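Chore automation (limp materials)

Chore automation is the use of machines for the small jobs of houses and shop floors: picking up, sorting, folding, wiping, bagging and throwing away. It has been about five years off since the 1960s. 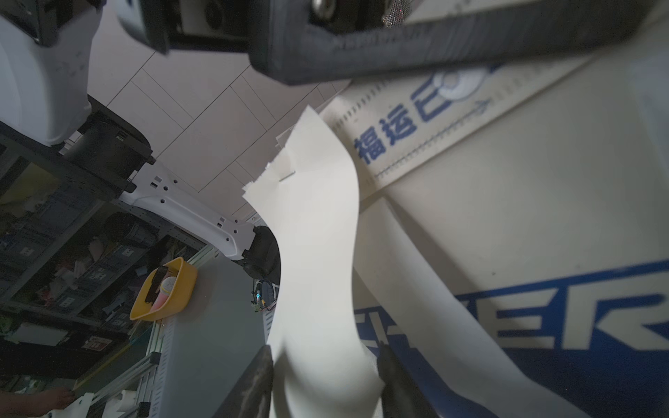

The present article deals with limp materials, meaning paper, cloth, film and sacking. For rigid goods see Bin picking. For liquids see Mopping, and bring a towel.

The problem

A mug keeps its shape when it is lifted. A sheet of paper takes on a new one each time it is touched, and a torn sheet takes on several. Most early planning software assumed that an object would be the same object after being grasped, a reasonable belief among people who worked with engine blocks. Paper held between two rubbery fingers can also curl up in front of a wrist camera and hide whatever the arm was meant to do next.

Force is the second trouble. A grip firm enough to hold a full sack will crease a letter, and one gentle enough for the letter will drop the sack. Human hands settle this without consulting their owner.

History

The Oden folding bench, shown at a trade fair in Clirkville, folded one size of napkin very well. Visitors who brought their own napkins were thanked for their interest. Its successor took any napkin up to a stated weight and needed a person to lay each one flat first, a step the brochure called "loading."

Leonor Moreira's survey of shop-floor trials at Brarnley covered 4000 attempts at clearing waste paper from a packing table. The arms finished 1596 of them without help. In a further 178 the paper was cleared along with something that was not waste paper, and these were scored as failures after some discussion with the manufacturer.

Amândio Gouveia, in a reply to Moreira, argued that the score was unfair to the machines, as the human packers had never been tested on the same table. They were then tested. He did not publish a second reply.

Current methods

Newer systems learn from recorded examples in which a person guides the arm through the job. The Mykhailiuk method, one of the better known, asks for 123 demonstrations per task. Critics point out that by then the task has been done 123 times. Supporters answer that the arm can afterward do it at night, and this is true of some arms and some nights.

Whether machines can do chores yet

For a single chore, in good light, with known objects and an engineer within shouting distance, yes. For a kitchen on a weekday morning, no. Speed remains poor: an arm that clears a table correctly may take longer than the meal did. Price figures vary too widely to be of use here and usually leave out the engineer.

See also

Bin picking
Dishwasher (successful case)
Laundry folding, disputed claims
Mopping

Last edited 25 January 2020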